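Flurkance Walking and Travel Circle
Minutes of the April meeting

Present: Montserrat Cuevas (chair), Gadisa Tesfamariam, Hawi Woldegiorgis, Yuzuki Iwasaki, Mitiku Moges (minutes)
Started 7.15 pm in the upstairs room

Previous minutes
Agreed, with one correction. Hawi did not "recommend" the night ferry. She said she survived it.

Autumn trip: abbey and hill town
Gadisa reported on the quote from Totevier. It covers the coach, four nights' half board and a guided tour of the abbey. He thought it fair. Montserrat asked what "guided" meant, as last year it meant a recorded voice and a queue. Gadisa had put this to Totevier and been told the guide was "locally sourced". The meeting did not find this reassuring.

Yuzuki has been to the abbey before. She said the painted chapel is worth the journey, but it is shut at midday and the brochure has us arriving at noon. Gadisa to ask for the morning slot in writing. A promise over the telephone will not do.

The brochure also calls the hotel "steps from the old gate". Mitiku had looked at a map and would like to know how many steps, and whether they go uphill. Hawi said that in a hill town they always go uphill.

Grukar had sent a rival offer, cheaper, with a wine tasting and a visit to a leather workshop. Montserrat said she had been taken to a leather workshop on every cheap tour of her life and had yet to want a belt. Hawi felt we were being unkind and that some members like a bit of shopping. It was agreed to keep Grukar in reserve, and to ask whether the workshop can be skipped without losing the discount.

Bell tower
The tower has over 80 stairs and no lift. Yuzuki said the view from the top is good and the view from the terrace behind the apse is nearly as good, and free. Tower to be listed as optional. Gadisa dissented, as he considers the tower the whole point.

Deposit
Totevier want 1,000 up front, not returnable. Mitiku was against paying anything before the chapel times are settled. Montserrat agreed. Gadisa warned that the rooms may go. Montserrat said the rooms were also about to go last spring, and the spring before that. Vote: four for waiting, Gadisa against.

Guidebook
Hawi proposed buying 2 copies of the Dijkstra guide for the group to share. Yuzuki finds Dijkstra sound on cloisters and hopeless on restaurants, half of which have closed. Agreed to buy them and ignore the back pages.

Any other business
Hawi asked whether there would be a talk on the trip afterwards. Yes, if Gadisa keeps his slides to an hour.

Actions
Gadisa: morning slot, name of guide, hotel location
Hawi: order guidebooks, write to Grukar
Mitiku: train fares, in case we give up on coaches altogether

Closed 8.50 pm. Next meeting same room.
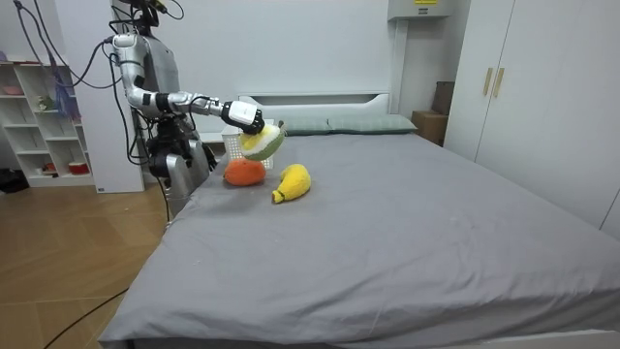
Page last changed: April, 9.40 pm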